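Threads > Automação > Manutenção de célula

Noreen Tully
27 novembro 2024

1/ Vou contar como ficou a célula de dois braços que a Dotmont nos montou em Innes, porque já me perguntaram três vezes se "vale a pena". Vale para algumas coisas. Para outras, continuo à espera de ver.

2/ A proposta falava em "célula pronta a produzir em 13 dias". Ao fim de 30 ainda andávamos a refazer pontos de recolha. No papel são dois braços, uma mesa e caixas. Na prática são cabos, cabos e mais cabos.

3/ A primeira coisa que me tirou o sono foi o cabo que sobe ao longo do braço. Com folga a menos, puxa pelo conector quando o punho roda. Com folga a mais, prende na borda da caixa. O técnico da Himau apertou-o bem junto ao corpo e disse que ficava assim. Não ficou. Desfiz a abraçadeira na mesma tarde.

💬 27 comentários · 13 partilhas

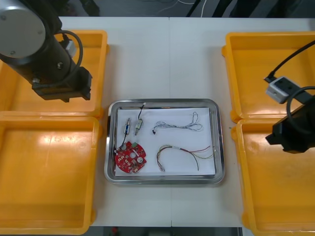

4/ A disposição da mesa foi a segunda discussão. O comercial queria tudo encostado para "ganhar ciclo". Eu queria espaço livre no meio, onde os dois braços se podem estorvar, e foi isso que ficou: caixas amarelas dos dois lados, tabuleiro de inox entre elas. A folha branca dentro do tabuleiro foi ideia minha e custou zero. O inox brilha no rebordo e eu não queria a visão a olhar para metal nu por baixo de peças pequenas.

5/ O que ainda não me convence são os chicotes de fios. Uma placa redonda tem forma, os interruptores têm forma. Um molho de fios tem a forma que lhe apetece nesse dia. Disseram-me que o software "generaliza". Pedi a taxa de falhas só para cablagens e mandaram-me uma taxa global. Voltei a pedir.

6/ Rotina que acabámos por fixar, para quem tiver uma coisa parecida:
– antes do turno, braços em repouso e mão pelos cabos à procura de vincos
– conectores verificados à vista e com um toque leve, sem puxar
– caixas encostadas às marcas (mexem-se, juro)
– folha trocada quando tem riscos ou dobras
– um ciclo lento em vazio, com alguém ao pé do botão

7/ Calibração: o manual diz mensal. Fazemos semanal, desde que uma garra começou a fechar ao lado da peça sem dar um único alarme. 172 ciclos registados como "concluídos" nesse dia. Concluídos, pois.

8/ A equipa de Puresberg recebe uma célula igual em janeiro. O meu conselho foi pedirem as abraçadeiras por apertar e fazerem o percurso dos cabos com o braço a mexer, devagar, antes de assinarem seja o que for. Quando tiver os números das cablagens, ponho-os neste fio.

💬 30 comentários · 27 partilhas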